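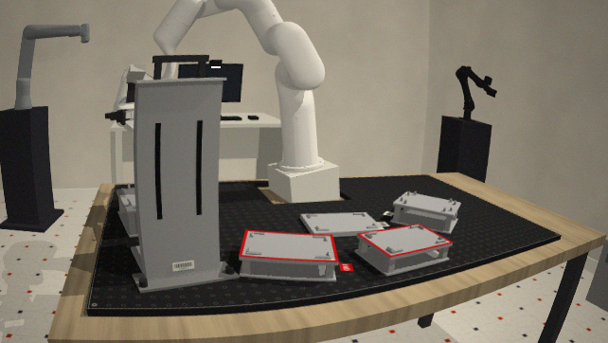

Tovholm enclosure scene: README and fault notes

Hi, and thanks for pulling this one down! Before you run anything, please read the part about the lid swap, because that fault is still in the recordings and it will bite you if you train on them blind.

What you get

Tovholm is a simulated bench-assembly cell. One white arm on a breadboard table, a tall slotted fixture panel, and a handful of gray enclosure parts to sort out, pick up and put together. The other arms and the desk are set dressing, they never get commands. The release holds 3197 episodes, each with joint states, gripper commands, contact forces, part poses and the pick list that the planner was working from.

The red outlines are the pick markers. They get drawn on the top face of whatever the planner has selected, and they're a debug overlay, so turn them off with show_picks: false if you're training anything from pixels. (I forgot once and got a policy that was fantastic at finding red rectangles.)

What went wrong

Okay, the lid swap. The enclosure boxes and the loose lid plate share a top-face mesh, and when I wrote the part registry I keyed it by mesh instead of by instance. Most of the time you'd never notice. But if a reset landed the plate within a few centimeters of a box, the registry could hand the planner the box's ID with the plate's height, and then the arm came down expecting something flat and met a full-size enclosure at approach speed.

In sim that means a contact spike and a box shooting off across the breadboard, which is kind of funny the first time. It stopped being funny when Milovan Vidmar ran the same planner build on the real cell over at Lerlow one afternoon in October. The gripper drove into a box lid, the arm's force limit tripped and it stopped the way it should, but one finger got bent and two of the corner posts on the box snapped. He was outside the guard and is fine. I still felt sick about it.

When I went back through the logs, 81 episodes had the bad height. In 7 of those the sim arm also clipped the slotted panel on the way back up, so the retreat path was wrong too, and I hadn't been checking for that at all.

What I changed

The registry is keyed by instance now. The planner compares the registered height with the scene height before every descent and refuses to move if they differ by more than 3 mm. Retreat goes straight up before it goes sideways. Contact above the limit ends the episode and writes fault: true, where the old build just logged a warning and carried on.

What I left alone

The bad episodes are still in there, under faults/lid_swap. Clenik asked for them to test a collision detector and I think they're useful for that. The default loader skips the folder. If you wrote your own loader, check that yours does too!

Known problems

The Moncrieff gripper model is stiffer than the real one, so don't trust the force numbers for anything finer than "hit" or "didn't hit". The panel is a fixed body and won't move however hard you bump it. Resets can still drop the small parts partly under the plate, and I haven't decided if that's a bug.

Please don't run any planner build older than the registry fix on hardware. If you have to replay an old one, keep it in sim.

Found something else? Open an issue and attach the episode ID and the pick list.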